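Supplies > Recycling and Waste > Indoor Bottle Collection > Drallow 687

Drallow 687 Open Bottle Bin
Item number: 687
Supplied by Suleck Institutional Supply

The Drallow 687 is an open-topped bin for the collection of empty plastic drink bottles in offices, classrooms, waiting areas and shared kitchens. It is supplied without a lid. Two handle openings are cut beneath the rim, and the body narrows toward the base. 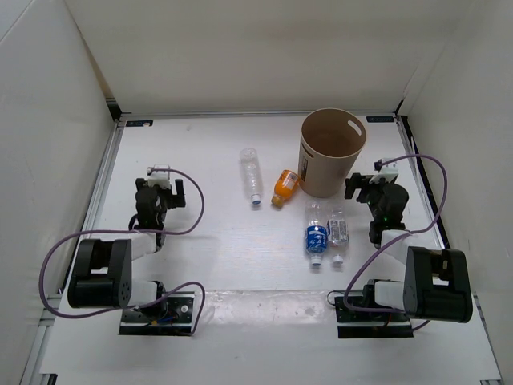

Drallow 687 with four bottles, caps on.

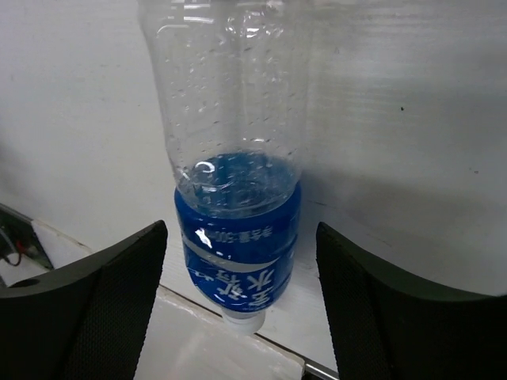
Mineral water bottle, blue label and white cap. 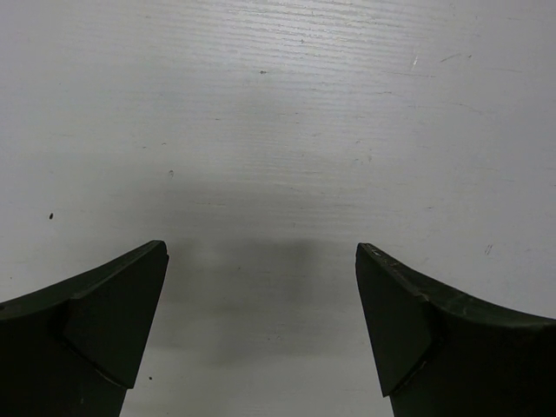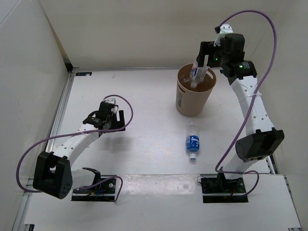

A small bottle with a blue label, lying on its side near the container.

Intended Use

The bin is intended for single-serving bottles that have been emptied by the user before disposal. It accepts slender water bottles as well as shorter, wider juice bottles, and no sorting by shape is required. Bottles may be placed in the bin with labels and caps attached, unless the local recycling contractor requests otherwise. Customers should confirm this point with the contractor before signs are printed, as practice differs between districts and a sign giving the wrong instruction is difficult to undo once staff have become used to it.

The Drallow 687 is not intended for glass, metal cans, food waste or sharp items. It should not be used to hold liquids. Where users are likely to arrive with partly full bottles, the Nanach Drip Station (sold separately) may be placed next to the bin so that bottles can be drained first.

Description

The rim is round and wider than the base. The handle openings are set on opposite sides of the bin and are long enough for four adult fingers. The interior has no ledges or dividers, and a standard round liner may be fitted over the rim if desired. Many customers use the bin without a liner and empty it directly into a larger cart.

A label is applied to the outer surface below one of the handle openings. It carries the item number and care symbols and should be left in place, as it will be needed if a replacement is requested under the terms below. Additional labels, including the Suleck "Bottles Only" sign, may be applied elsewhere on the body.

The standard color is beige. The interior is brown. Other colors are not stocked at this time.

Placement

Place the bin on a flat, level surface. It may stand on the floor or on a sturdy table or counter, provided the rim is no higher than the user's elbow. A clear space should be kept in front of the bin so that bottles can be set down before they are put in. Avoid placing the bin directly beneath a shelf or cabinet, where the taller bottles are awkward to lower over the rim.

In rooms with more than 22 regular users, two bins are recommended. They should be placed at separate points in the room, preferably near the exits. A pair of bins placed side by side tends to be used unevenly, with the nearer one filling first.

Bottles laid on their sides on a smooth table will roll. Where bottles are gathered on a table before being placed in the bin, the Koubek Edge Strip can be fitted along the front of the table. The strip is removable and leaves the surface free for other use.

Filling and Emptying

Bottles should be placed in the bin neck first or base first, as convenient. Bottles placed upright pack more closely than bottles dropped in at random, although the bin works with either. Crushing is permitted. If bottles are crushed, the cap should be replaced afterward so that the bottle does not regain its shape.

The bin should be emptied when bottles reach the handle openings. Bottles standing above the rim are easily knocked out when the bin is lifted. To empty, hold both handle openings, carry the bin to the cart, and tip it gradually. Do not drag the bin by one handle.

Care

Small amounts of water and juice will collect in the base during normal use. Rinse the bin weekly with warm water and a mild detergent, wipe the inside, and allow it to stand upside down until dry. Residue around the handle openings can be removed with a soft brush. Bleach and scouring pads are not recommended. The outer label may be wiped with a damp cloth but should not be soaked.

Bins that will be stored over a school vacation should be fully dry before stacking. Stacked bins are to be separated by lifting straight up. If two bins have become tight, leave them in a warm room for an hour and try again.

Ordering

The Drallow 687 is sold singly and in cartons of 22. Orders of 200 bins or more are delivered on pallets and require a loading dock or a delivery address with lift-gate access. Please state the delivery conditions when the order is placed. Orders intended for the start of the school year should reach Suleck before the first week of August.

School districts and public offices may order on account. Suleck holds 4,000 bins in its main warehouse, and single cartons normally leave within three working days.

Replacement

A bin that arrives cracked or with a damaged rim will be replaced without charge if the damage is reported within ten working days of delivery. The report should include the order number and a copy of the outer label. Ordinary scuffing and changes in color from sunlight are not covered.

Related Items

Nanach Drip Station
Koubek Edge Strip
Suleck "Bottles Only" sign, pack of five
Round liners for Drallow 687

Page last revised April 9, 2018

Contact Suleck Institutional Supply | Copyright Suleck. All rights reserved. | Back to top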